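Online Abuse Response Checklist, Vorbridge community forum
Checked by Ernő Gulyás, 1/3/23

1. Report button on every post. OK.
2. Screenshots saved before a post is removed. OK. The folder now holds over 2,000.
3. Reports answered within 26 hours. Not met. 4 were still open at the time of the check.

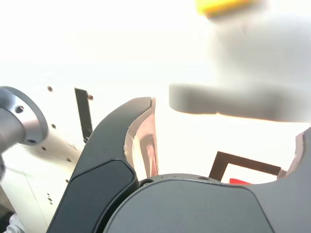 Who calls the police when a threat names a home address?
The moderator on shift does, then tells the family by phone.

4. Home addresses and phone numbers taken down on sight. OK, but two threads from November were missed. Both are now locked.
5. Blocked accounts checked for new sign-ups. Partly done. 86 accounts reviewed, the rest go to Vida.

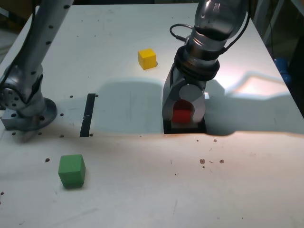

Vida will also need access to the old block list, which is still kept under the Cinport login.

6. Families given one named contact. OK.

Recheck items 3 and 5.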